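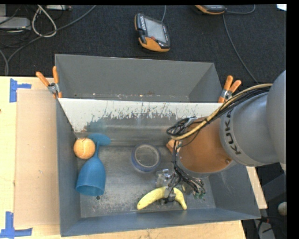
Fludport, 19/06/2023

Prezada Seema Vishwakarma,

Envio o relatório de progresso do projeto Harness, a conversão do furgão Lorard para propulsão híbrida.

O segundo protótipo já tem 79 horas de ensaio em bancada. O consumo em ciclo urbano baixou 20 % em relação ao furgão a gasóleo, mas a passagem do motor elétrico para o térmico ainda é brusca a baixa velocidade. O Santosh Chauhan está a corrigir a calibração da embraiagem.

Dos 39 ensaios previstos faltam os de travagem regenerativa. Pedimos que a segunda parcela seja paga antes de novembro, para encomendar as baterias.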